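The Eraser

Ebony Henare found it when she came in to clear out Room 301.
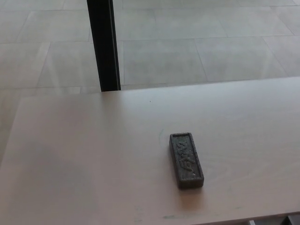
The eraser on the table in Room 301.

She put her bag on a chair and stood looking at it. Everybody else had taken what they wanted from the room in February, when the school said the night classes would move over to the Vandar building. The dictionaries were gone, and so was the good stapler. Someone had even taken the clock and left the screw in the wall.

She had come for two boxes of student folders. They were in the closet where the office said they would be. She carried the first one down to the car and came back up for the second, and then she sat down, because it was three flights and she was sixty-four.

There was a thin green mark on the table next to the eraser, a little curve. She licked her thumb and rubbed the tabletop near it, then stopped and left the mark alone.

Alper Öztürkmen had always used green. The other teachers wrote in black or blue and kept red for corrections. Alper said green was easier to read from the back, and when a student told him it was harder to read from the back, he moved the student to the front. He taught the beginners from six to eight and Ebony taught the next level from eight to ten, so for eleven years she had walked in to a board full of green verbs. He never erased it. She had asked him nicely and then she had asked him in front of people.

"You have long arms," he said. "It takes you one minute."

"It takes me five."

"Then you are doing it wrong."

After that she bought her own eraser and kept it in her bag so he couldn't lose it. He lost it anyway. He borrowed it to prop the window one night, and it fell out onto the roof of the bike shed. The next week there was a new one on her table, with the receipt from McKinnon Drug tucked under it. He had circled the price. She paid him back in quarters, and he counted them.

He retired the year his wife got sick. Ebony saw him once afterward, in the parking lot at Pamwood Lanes. He had a sack of birdseed on his shoulder and wouldn't put it down to talk. He asked who had his class now. She told him a young man named Curtis, who used slides.

"Does he erase?"

"There's nothing to erase, Alper."

He thought that over. "Well," he said. "You have your five minutes back."

She hadn't known what to do with the five minutes. For a while she got to school at the same time as before and sat in the car with the radio on.

Down the hall a door opened and a man called out to ask if anybody was still up there. She called back that she was. He said he was locking the side entrance, so she should go out the front. She said that was fine.

She picked up the eraser. It was thicker than she remembered, and she ran her thumb down the letters on the top of it, E, X, P, O. It might have been the McKinnon one. It might have been anybody's. They all looked the same, and the school bought them by the case.

The second box of folders had a lid that didn't fit. She took it off, put the eraser in on top of the folders, and pressed the lid down over it as well as she could. Then she turned off the lights and went down the front stairs with the box held against her chest, feeling for each step with her foot.

In the car she wrote his name on the back of the parking stub so she would remember to look up the number. She thought he still lived out past the reservoir. It was only seven-thirty. He would be up.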